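News from the Prirkdale refurbishing floor

If you have walked past the back benches since September, you will have noticed that the processor station has a new member, and that Leire Lozano has moved her stool two benches down. She spent a good long while pulling chips out of old office towers by hand, and she says her thumbs are grateful (her neck too!). The arm takes that step now, and Leire has moved over to testing and grading, a job she had been asking for since the spring. 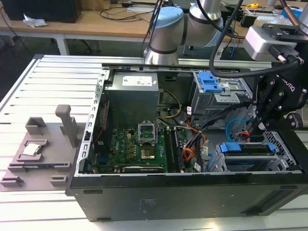
Training has been the bigger part of the change, and we want to thank everyone for being so patient with it. Thoa Tạ and Uchenna Isah have been pairing up with people from both shifts, 54 of you so far, and they begin with the plain things: side panel off, tower laid down on the slotted table, the socket bracket flipped up, and the chip's own square pocket in the gray plate to the left. After that comes stopping and restarting the arm, which most folks pick up before lunch.

Yae Imai would like you to know that no hours are being cut at Prirkdale, and that the testing bench still has room for two more people who enjoy a good puzzle. Come and find her, or leave a note with Gonzalo Esteban at the front desk.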